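Ticket 2376: Two-arm cell, clearance rule at start of run
Site: Lullville
Cell: Gostport 2
Opened by: Rania Zaki
Status: Closed, with one follow-up
Priority: Normal

Problem as reported

The cell stopped with a separation fault three times during the morning shift. Each stop came in the first move after the operator pressed start. No contact between the arms, no damage to the fingers. The operator cleared the fault, jogged the second arm back by hand and restarted. After the third stop she left the cell in hold and opened this ticket.

Checks done

Controller log pulled for all three stops. The fault code is the same each time: minimum distance between grippers below 70 mm while both arms are enabled. That is the limit in our cell rules, so the controller did what it should.

Joint speeds at the time of the stops were normal. Encoder zero checked on both arms, both good. Fingers checked for play at the mount, none found.

Compared the start pose in the Kundow program with the one on the setup sheet. They do not match. The program was edited in May and the sheet was never reissued. An operator who sets up from the sheet parks the second arm closer to the plate than the program expects.

Held the cell with the first gripper open and looked at the work area from the wrist camera before changing anything. 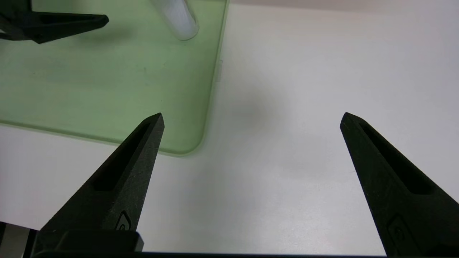 Wrist view at hold. Jaws open and empty, cylinder on the green plate, second gripper at upper left.

The camera view was used to see what was in the area only. Distances were read from the controller. Please do not judge clearance from a wrist image, and do not attach one to a setup sheet as proof of spacing.

Fix

1. Start pose on the setup sheet changed to match the program. Old sheet removed from the cell binder.
2. Added a pose check before the first move. If either arm is out of position, the program waits and shows a message. It does not try to correct the pose by itself.
3. Distance limit left at 70 mm. There was a request in the shift notes to lower it to avoid the stops. Declined. Limits are changed through a risk review and never to clear a fault.

Test

Ran 15 starts from the new pose, no faults. Then parked the second arm in the old position on purpose. The program waited and showed the message as intended.

Reminder for all shifts

Two resets for the same fault is the maximum. On the third, hold the cell and open a ticket. Do not jog one arm while the other is enabled.

Follow-up

The Ene cell runs from a copy of the same setup sheet. Needs the same comparison before its next changeover. Assigned to Rania Zaki.

Closed February 27, 2019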